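Trivau Support > Simulation > Rule packs
Ticket: Approach rule flags every run next to an upright fixture
Status: Resolved
Product: Trivau scene checker with the Wuisan good practice pack
Submitted by: Binside cell team
Priority: Normal

Original request

Hi all! First off, we love the new rule pack. We've been running it on our Sastham room scene and it has already caught a bad joint limit and two parts that were saved slightly inside the tabletop, which we'd been staring past for weeks.

Now the trouble. Rule AP-2 (slow approach near fixtures) fires on runs that look fine to us. Our house rule says the tool stays under 100 mm/s once it's inside the slow zone, and the slow zone starts 160 mm from any fixture. The logged tool speed never goes over the limit in there. We still got the flag on 26 of 48 runs last night, same scene, same arm, same planner settings. The only thing that changes between runs is where the loose parts start.

What we tried before writing in:
Restarted the checker and cleared its cache. No change.
Turned off AP-3 and AP-4 in case they were reporting under the wrong name. No change.
Raised the speed limit in the rule file as a test. Flags went away, so the rule is definitely reading a speed from somewhere!
Replayed one flagged run at half speed. Still flagged, which made no sense to us at all.

Renders from the Sastham room scene:

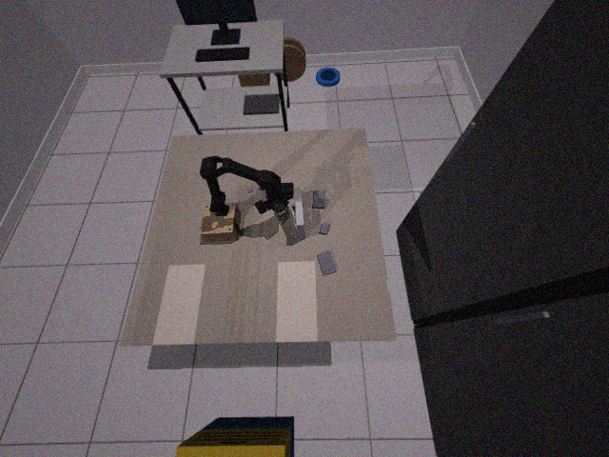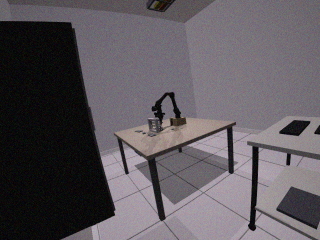

The slow approach rule is one we really want to keep, and we'd like it to be strict. A planner that learns to rush a fixture in simulation will rush it on the floor too, and then you're buying fingers for your gripper. Our scene is a good test for it, with the gripper hanging right beside a pale upright piece and flat dark parts lying near it, so almost any pick ends up inside somebody's slow zone. Can you tell us which speed AP-2 reads, and which objects it treats as fixtures?

Reply from support, 9:40 am

Thanks for such a tidy report, the half speed replay was a great idea. Two questions. Do your loose parts carry a "movable" tag in the scene file? And are you logging speed at the tool point or at the wrist?

Reply from Binside, 10:15 am

Tool point for the log. As for tags, um. The upright fixture is tagged. The arm's mounting box is tagged. The loose parts have nothing on them, they came over from an older scene. Is that it?

Reply from support, 11:05 am

That's most of it! When an object has no tag, the pack treats it as a fixture, and it does so on purpose. An unknown thing should get the careful treatment until someone says what it is. So every loose part had its own slow zone, and the zones overlapped.

The second half is the speed. AP-2 takes the fastest link inside the zone, wrist included, and your log only covers the tool point. On a swing the wrist can be moving a good deal quicker. Your half speed replay slowed the tool path but kept the wrist reorientation at full rate, so the flag was fair.

Please try this:
1. Tag every object in the scene as fixture or movable. Leave none blank.
2. Turn on UN-1, which stops the run at load if it finds an untagged object.
3. Log all links, and compare the highest one with your limit.
4. Set the reorientation rate along with the path speed.
5. Put the rule file back to your own limit before you rerun.

Reply from Binside, 3:30 pm

Done, and wow, what a difference. Tagged everything, switched on UN-1 (it found a keyboard we'd forgotten, ha), tied the reorientation rate to path speed, limit back to 100. Reran the whole set of 48 and AP-2 stayed quiet on all of them. Then we sped up the wrist on one run to make sure the rule was still awake, and it flagged right away. Lovely.

We've added "no blank tags" to our scene checklist, right under the joint limit check. One request for the pack: could the AP-2 message print the name of the link and the name of the object? We'd have spotted this in five minutes.

Reply from support, 4:10 pm

Great request, passed along to the rule pack team and linked to this ticket. Closing as resolved. Reply within the usual window if it comes back and it will reopen by itself.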